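Most towns could do without a second supermarket. They would miss the repair shop more.

When I moved to Prarkanar there were two places that would fix a toaster. One was Wever, on the street behind the post office, and the other was a counter at the back of the hardware store. The counter closed first. Wever held on until last April, when the rent went up by $200 a month and the lease wasn't renewed. The space is a phone store now.

The usual argument is that repair doesn't pay. A new toaster costs $32, and an hour of skilled work costs more than that. I don't dispute the arithmetic. But it only counts what the customer pays at the register. The town pays to haul the old one away, and it pays again when the people who know how to fix things move somewhere else or take jobs in a warehouse.

Broltamano, which has 900 households and is poorer than we are, handles this better. The town rents out a former classroom at a low fixed rate to anyone who will keep regular repair hours. The tenant sets the prices. My lamp cost me less than lunch, and I got it back on Monday. The town's share of the cost is small enough that it doesn't get its own line in the budget.

People object that this is a subsidy. It is. So is free parking downtown, and so is the tax break we gave the shopping center for ten years. We have already decided that some businesses are worth helping. I would like us to pick one that saves residents money.

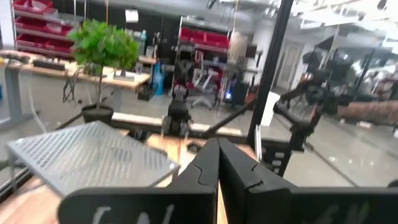
There is also the matter of parts. Many small appliances are glued shut, and a shop can't do much with those. State law could help there, and I hope it does, but plenty of what we throw out has ordinary screws in it and a bad cord or a worn switch.

The council should start with the old library annex, which is heated all winter and used for storing chairs.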